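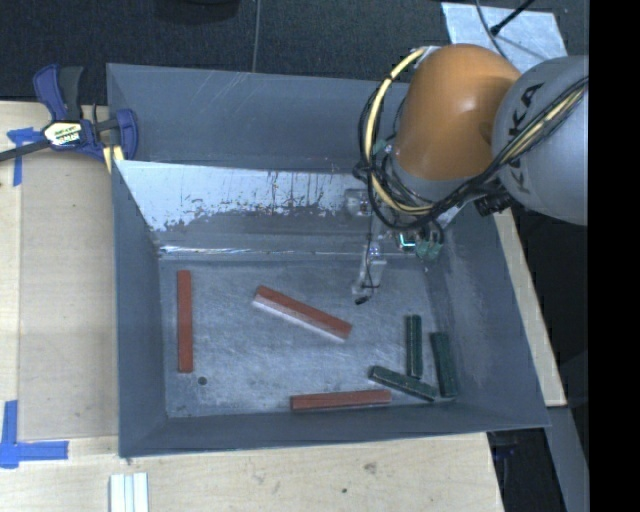

Page last changed: August, by Wanting Xiong

Gourlay Hall tile floor – pre-seal inspection checklist, with comments

Walked at 7:30 a.m. by Lamai Thaweesak and Boyang Cao. The floor is the entry hall and back passage, 118 square feet of old geometric tile that spent several decades under carpet and whatever the carpet was glued down with. Items are marked OK, FIX or ASK. Comments are from whoever held the clipboard.

1. Access and signs
Wet floor signs at both doors – OK
Comment: One sign has been facing the wall. It has now been turned to face people.

Side door unlocked while front hall is closed – FIX
Comment: Unlocked, yes. Also blocked by a rolled-up carpet with the weight and temperament of a walrus. Move it before the stripper goes down.

2. Loose and hollow tiles
Tap test, full floor – FIX
Comment: 23 hollow. Most are in a strip by the radiator where a pipe was once replaced by someone in a hurry. Lift and rebed the ones that rock. The ones that only sound hollow can stay, with a pencil note on the plan.

Replacement tiles on site – ASK
Comment: The buff ones match. The "black" ones from Clevbridge are brown in daylight, and daylight is what comes through the front door. Hongmei is calling them.

Trip edges over 1/8 inch – FIX
Comment: Three, all at the passage threshold. I found the second one with my boot.

3. Cleaning chemicals
Labels readable on all bottles – FIX
Comment: A spray bottle marked "NOT WATER" is a start. Please go on to say what it is.

Acid cleaner stored away from bleach – OK
Comment: Separate rooms, separate shelves. Keep it like that.

Gloves and goggles – OK
Comment: Enough for both shifts. One pair of goggles is so scratched that the floor looks finished. Replaced.

Windows open during stripping – ASK
Comment: Two of the four are painted shut. Rongrong wants the fan from the Pistside job brought over. Until it arrives, no solvent in the back passage.

4. Machine and power
Scrubber cord and plug – OK
Comment: No nicks or tape. The old Kamero is ugly but sound.

GFCI tested – OK
Comment: Tripped and reset twice. The second time was me leaning on it.

Cord run kept out of the wet area – FIX
Comment: It went straight through the puddle. Run it along the stair side and hang it from the hooks.

Wet vac float – OK

5. Moisture before sealing
Meter readings, six spots – FIX
Comment: Five are fine. The one by the radiator is not, and see item 2 for my thoughts on that pipe. Leave the floor open, no plastic sheeting, and read it again before anybody opens the sealer. The client has asked whether a hair dryer would help. It would give the client something to do.

White salts on surface – ASK
Comment: A light bloom near the door. Dry brush only. If it comes back we talk to the client about a breathable finish, again.

6. Sign-off
Not ready to seal. Items marked FIX to be cleared and initialed by Boyang, ASK items by Hongmei Wei. Copy of the tile plan is taped inside the meter cupboard. Please leave it there this time.

Second walk: 4 p.m., once the radiator corner has been read again. Bring your own pencil.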